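Notebook, Havik cell, March

Started 14:00. The task of lid on pot was stopping too often, so I took the gripper down for service before touching any program. Cycle counter showed 3,000 since the last pad change. Left pad was worn smooth at the tip. Changed both, torque as on the sheet from Callov, then re-zeroed the opening. The old offset was 861 in the controller. I wrote it on the tape inside the cabinet door, please do not erase it.

After this I jogged the arm to the lid station at 50 percent speed and opened the fingers. I did the check with the wrist camera only, lights of the room as normal.

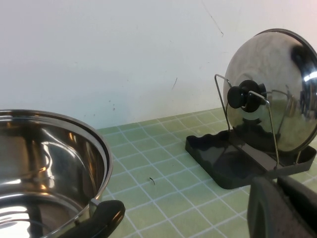
Wrist view at the lid station, fingers open, pot to the left.

Remarks on the camera side. The steel gives strong reflections, in the lid and even more inside the pot. The edge finder likes these streaks more than the real rim. I masked the inside of the pot and for the lid I now search the black knob first. The wires of the holder are thin, one passes in front of the lid near the knob, so the approach must stay clear of it. I added 14 mm to the retreat height.

Still open: cable at the wrist rubs a little on joint five. Clip is ordered from Totuvby. Until it comes, do not run above 50 percent.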